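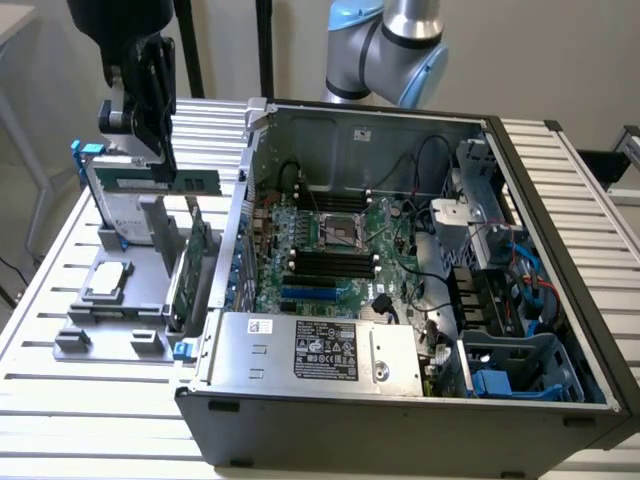 Does the memory have to come out before you can lift the CPU?
The CPU comes out by itself once the retention lever is up, so the memory can stay in if your fingers fit.

Despina Sima wrote:
> I have 3 old towers to strip for parts in November. The Indach guide
> says pull the drives first, then the cards. The Adix one says memory
> first. Which order do you use? Also, where do you put the small stuff
> so it doesn't get mixed up?

I go cards, drive, memory, CPU. Once the cards are out there is more room for your hands. Lay the case on its side before you start and unplug everything from the wall.

For the small stuff I quit using bags. A holder with a slot for each part works better, and you see right away what's missing. Keep modules by the edges and don't stack them.

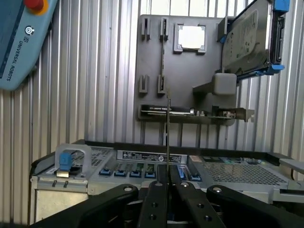
Open server chassis, parts board behind it.

Servers go about the same way, but look for the colored latches and tabs before you pull on anything. I broke one on a Skanwood unit last winter and a replacement took 50 days to get here.

Write the slot number on tape if the memory is going back in the same machine. Pîrvu still sells the narrow kind, 500 labels to a roll.

Despina Grecu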